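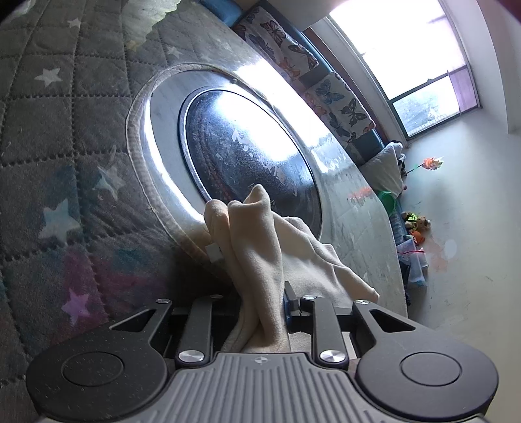 란델론(Randelon) 핸드 그리퍼 키트 사용기

작성 2019-06-04

동아리에서 란델론 핸드 그리퍼 키트를 한 학기 동안 썼다. 손으로 들고 방아쇠를 당기면 집게가 닫히는 물건이고, 손잡이 위쪽에 카메라를 달아 집는 동작을 녹화할 수 있다. 로봇 팔에 다는 전동 그리퍼는 같은 회사에서 따로 판다. 집게 부분의 치수가 같아서 손으로 모은 영상을 나중에 팔 쪽 학습에 쓸 수 있다는 것이 제품의 요지다. 우리는 8월 대회의 천 다루기 부문을 준비하느라 샀다. 쓴 사람은 주로 나와 시위 마오(Shiyu Mao)이고, 쿠로시 닉자드(Kourosh Nikzad) 선배가 조립과 카메라 보정을 봐 주었다.

돈은 동아리비로 냈고 제조사에서 받은 것은 없다.

조립

상자에는 사출 부품, 금속 핀, 손가락 패드, 방아쇠 와이어, 카메라 고정판이 봉투별로 나뉘어 들어 있다. 설명서는 그림 위주다. 좌우 부품이 거의 대칭이라 처음에 왼쪽과 오른쪽을 바꿔 끼웠는데, 끝까지 조립한 다음에야 집게가 어긋나게 닫히는 것을 보고 알았다. 부품 안쪽에 작은 글자로 구분 표시가 있기는 하다. 설명서 첫 장에 적어 두었으면 좋았을 것이다.

핀은 손으로 밀어 넣고 플라스틱 망치로 마무리한다. 구멍이 빡빡한 편이다. 우리 것은 한쪽 링크 구멍에 사출 찌꺼기가 남아 있어서 핀이 중간에서 멈췄고, 칼로 긁어내고 다시 넣었다. 이때 힘으로 밀면 링크가 하얗게 뜬다. 전에 쓰던 포틴(Fortin) 집게에서 그렇게 한 번 깨 먹은 적이 있어서 이번에는 조심했다.

조립에는 오후 한나절이 걸렸다. 와이어 장력을 맞추는 데 시간을 제일 많이 썼다. 너무 당기면 집게가 다 벌어지지 않고, 느슨하면 방아쇠가 헛돈다. 설명서에는 "적당히 조인다"고만 되어 있다. 쿠로시 선배는 집게를 다 벌린 상태에서 와이어를 손가락으로 눌러 살짝 들어가는 정도로 맞췄고, 그 뒤로는 그 기준을 그대로 쓴다.

집는 느낌

평행 링크 방식이라 손가락 끝이 기울지 않고 닫힌다. 천을 집을 때는 이 점이 크다. 부채꼴로 닫히는 집게는 끝만 먼저 물려서 얇은 천이 미끄러져 나가는데, 이 제품은 패드 면이 넓게 닿는다. 옷을 탁자에 펼쳐 두고 가운데를 집어 올리거나, 뭉친 것을 집어서 모서리를 찾는 동작을 주로 했다.

반대로 탁자에 딱 붙은 천 한 겹을 집는 것은 어렵다. 손가락 끝이 두툼해서 천 밑으로 들어가지 않는다. 매끄러운 탁자에서는 패드로 천을 눌러 살짝 밀면 주름이 생기고 그 주름을 집으면 되는데, 요령이 붙기 전에는 열에 절반은 놓쳤다. 시위는 집게를 세우지 않고 조금 눕혀서 한쪽 손가락을 먼저 대는 방법을 썼고 이 방법이 더 잘 됐다. 다만 팔이 그 각도로 들어갈 수 있는지는 따로 확인해야 한다. 사람 손목은 되는데 우리 팔은 탁자 가장자리 쪽에서 그 각도가 안 나온다. 이 문제를 늦게 알아서 앞서 녹화한 것 가운데 일부를 버렸다.

패드는 부드러운 재질이고 안쪽 면이 잘 달라붙는다. 대신 먼지와 보풀이 잘 묻는다. 면 티셔츠와 수건을 번갈아 쓰면 금세 미끄러워지므로 물티슈로 닦고 말려서 썼다. 여분 패드는 한 쌍뿐이다. 추가로 주문하려면 배송비가 패드 값보다 비싸다. 다른 부품을 살 때 같이 주문하는 게 낫다.

몸통도 먼지가 눈에 잘 띄는 색이다. 성능과는 상관없지만 영상에 그대로 찍힌다. 학습에 영향이 있는지는 확인해 보지 않았다. 녹화 전에 붓으로 한 번 털고 시작하는 정도로만 관리한다.

카메라와 녹화

카메라는 별매다. 우리는 동아리에 있던 광각 카메라를 고정판에 달았다. 고정판 구멍이 길쭉해서 여러 기종이 맞지만, 그만큼 각도가 조금씩 틀어진다. 떼었다가 다시 달면 집게가 화면에서 약간 옮겨 가 있다. 결국 나사에 풀림 방지제를 바르고 떼지 않기로 했다. 배터리를 갈 때도 카메라를 단 채로 뚜껑만 연다.

보정 프로그램은 란델론 사이트에서 내려받는다. 화면에 보정판을 여러 각도로 비추면 되고 순서는 어렵지 않다. 윈도에서는 바로 돌아갔고, 리눅스 노트북에서는 라이브러리 버전이 맞지 않아 쿠로시 선배가 따로 환경을 만들었다. 설치 과정은 동아리 위키에 정리해 두었다.

손의 위치를 카메라 영상만으로 추정하기 때문에 배경에 무늬가 있는 편이 잘 된다. 흰 벽과 민무늬 탁자만 보이는 곳에서는 궤적이 자주 끊겼다. 물건이 이것저것 놓인 곳, 무늬 있는 쿠션이나 천이 보이는 곳에서는 잘 끊기지 않았다. 제조사 설명에는 조명이 고른 곳에서 쓰라고만 되어 있는데, 우리가 겪기로는 배경이 더 중요했다.

광택 있는 면은 골칫거리다. 창이 가까우면 탁자에 햇빛이 하얗게 비치고, 집게를 움직일 때 그 반사도 같이 움직인다. 추정 프로그램이 반사를 고정된 점으로 잘못 잡으면 궤적이 튄다. 창을 등지고 서거나 커튼을 치면 줄어든다. 같은 장소에서도 오전과 오후 결과가 달랐기 때문에 녹화 시간을 파일명에 적기 시작했다.

한 학기 동안 학습에 쓸 수 있는 것으로 남은 녹화가 800개다. 녹화 자체는 사람이 시범을 보이는 것이라 빠르고, 팔을 직접 조종해서 모으던 작년과는 비교가 안 된다. 작년에는 질타리(Ciltari) 조종기로 팔을 움직여 가며 모았는데 수건 한 장 접는 데 한참 걸렸다. 조종기 쪽은 팔이 실제로 갈 수 있는 자세만 기록되니 버리는 것이 적다는 점은 인정해야 한다.

무게와 피로

카메라와 배터리까지 달면 꽤 앞으로 쏠린다. 손잡이가 뒤쪽에 있어서 손목으로 무게를 버티게 된다. 시위는 손이 작은 편이라 방아쇠까지 손가락이 겨우 닿았다. 손잡이에 테니스 그립 테이프를 감으면 미끄럽지는 않은데 굵어져서 방아쇠가 더 멀어진다. 방아쇠 쪽에 얇은 고무판을 덧대서 거리를 줄였다. 손잡이 크기를 고를 수 있게 해 주면 좋겠다.

한 사람이 오래 하면 뒤로 갈수록 동작이 급해진다. 나중에 영상을 보면 티가 난다. 천을 놓을 때 내려놓지 않고 떨어뜨리는 경우가 늘어난다. 그래서 둘이서 교대로 하고, 쉬는 사람은 천을 다시 펼치고 기록표를 쓴다. 혼자 하겠다는 신입이 있으면 말리는 편이다.

내구성

방아쇠를 당긴 횟수는 기록표로 세고 있는데 3000회가 넘는다. 집게 쪽 링크와 핀은 아직 멀쩡하다. 핀 주변에 약간 유격이 생겼지만 집는 데 지장은 없다.

먼저 망가진 것은 와이어다. 방아쇠에서 꺾이는 부분의 가닥이 풀려서 교체했다. 여분이 들어 있지 않아 자전거 변속 케이블을 잘라 끼웠고 지금까지 그대로 쓴다. 정품보다 뻣뻣해서 방아쇠가 조금 무거워졌다. 란델론에 메일로 문의하니 2주 뒤에 답이 왔고, 와이어는 소모품이라 보증 대상이 아니라고 했다. 답장에 교체 순서를 그린 문서가 붙어 있었는데 그것은 도움이 됐다.

카메라 고정판은 한 번 떨어뜨렸는데 깨지지 않았다. 그날 보정은 다시 했다.

팔로 옮겼을 때

수건 반으로 접기는 된다. 첫 시도에서 모서리를 못 잡는 경우가 있지만 다시 집으러 간다. 티셔츠는 아직이다. 소매가 안쪽으로 말려 있으면 엉뚱한 곳을 집는다. 이것이 그리퍼 탓인지 우리 데이터 탓인지는 구분하기 어렵다. 녹화할 때 소매가 말린 경우를 일부러 넣지 않았으니 우리 쪽 문제가 클 것이다. 방학 때 그 경우만 따로 모을 계획이다.

한 가지 확실한 것은 손가락 패드 상태를 맞춰야 한다는 점이다. 손으로 쓰는 쪽은 닳은 패드, 팔 쪽은 새 패드를 끼우고 돌렸더니 팔이 천을 너무 세게 끌고 갔다. 같은 시기에 같이 갈아 끼우면 차이가 줄었다.

다른 제품과 비교

포틴 집게는 값이 싸고 가볍다. 블록이나 컵 같은 단단한 물건을 집는 수업용으로는 지금도 그쪽을 꺼내 쓴다. 천은 못 한다. 자스토텔(Jastotell) 것은 다른 학교 팀이 쓰는 것을 교류전에서 잠깐 만져 봤다. 방아쇠가 부드럽고 손잡이가 손에 잘 맞았지만, 우리가 쓰는 팔에 끼울 수 있는 전동판이 없어서 사지 않았다. 오래 써 본 것이 아니므로 더 적지 않는다.

점수

5점 만점에 4점. 집는 성능과 집게의 내구성은 만족한다. 와이어와 손잡이에서 점수를 뺐다. 천이나 봉지처럼 모양이 바뀌는 물건을 다루려는 동아리라면 살 만하고, 처음 살 때 와이어와 패드 여분을 함께 주문하기를 권한다. 단단한 물건만 다룬다면 이만한 값을 들일 필요는 없다.

방아쇠에 덧댄 고무판 도면은 위키의 부품 항목에 올려 두었다. 우리 손에 맞춘 것이라 두께는 각자 조절해야 한다.

최근 글
포틴 집게 수업용으로 쓸 때 고칠 점
질타리 조종기 한 학기 사용기
광각 카메라 보정, 리눅스 환경 만들기
수건 접기 기록표 양식
8월 대회 천 다루기 부문 규정 정리
신입 부원 공구함 목록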